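### 4.2 Hand Pose Recovery from Glove-Mounted Markers

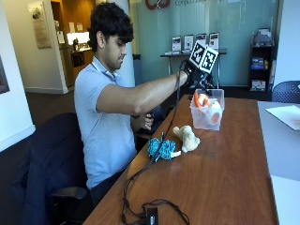

**Figure 3.** Tabletop recording with the sensor glove. Two square fiducial tags are mounted on the back of the right hand.

The tracking module of Wurkeleck estimates the position and orientation of the operator's hand in the table coordinate system. Each detected tag yields an independent pose candidate, computed from its four corners and the known tag size. A single square tag viewed nearly head-on is subject to a well-known ambiguity, in which two distinct orientations explain the corner positions almost equally well. The glove in Figure 3 therefore carries two tags side by side, angled upward from the back of the hand, and the solver treats them as one rigid body whenever both are detected. The fixed transform between the tags is obtained once per glove by the calibration procedure of Section 3.3. When only one tag is detected, the solver keeps the candidate closer to the pose predicted from the preceding frames.

Reaching over a container places particular demands on the filter. With the arm extended above a translucent bin, as in the figure, the tags remain exposed while the parts near the fingertips may pass behind the bin wall. We accordingly take the hand pose from the tags alone and use the glove signals only to estimate finger closure. The two streams are aligned by timestamp and resampled to a common rate before they reach the planner.

Pose candidates are rejected if their reprojection error exceeds a threshold set during calibration. Gaps of up to seven frames are filled by interpolation; longer gaps end the segment, and the remaining data are stored as a new one. Applied to the Jillthorpe recordings, this procedure produced 1687 segments, of which 78 were excluded after manual review by Jarman and Owen. Most of the excluded segments contained rapid wrist rotation, during which neither tag could be decoded reliably. The effect of these exclusions on grasp prediction is examined in Section 5.1.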